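Under the big machine at Murnlow

I've been meaning to write up my trip to the Murnlow open day since September and it's now November 2024, so I'd better crack on before I forget all of it. (Nel readers who only come for the allotment posts, sorry, courgettes are back next time!)

Murnlow is an old works down by the canal, full of machinery in various states of being put back together. It cost me 3 quid to get in and another 50p for a very good flapjack. They've got 2,182 things on their list, according to the sign by the door, and I'd believe it, because you can hardly get between the shelves for boxes of bits.

I was there for the pipes. I know, I know. But I'd spent most of August trying to wrap the pipework in my own shed and making a right mess of it, tape bunching up at every bend, and I wanted to see how it looks when it's done by someone with patience. The chap on the Danduditz stand was happy to talk tape for as long as I was happy to listen, which was ages. Overlap each turn by half, he said, pull it snug but don't stretch it, and wipe the pipe down first. I had skipped the wiping, of course.

Then I went and got down on the floor, much to the amusement of a family with a pushchair, and had a proper look at things from underneath. I love the underside of anything. On top it's all neat covers and paint, and then you duck down and there's a big dark framework with great holes through it, bellows, fittings, plastic sheeting hanging over parts, all squeezed in together.

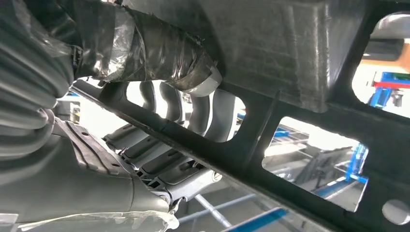 I came home with a roll of Utora tape from the little shop and did the shed again the very next morning, wiping everything first like a good girl. It took me 41 minutes, kettle included, and it's so much better! There's still one ugly lump behind the water butt where I ran out of elbow room, but you'd have to lie down to see it, and I'm the only one daft enough to do that.

They open again in spring and I'll be taking a cushion for my knees.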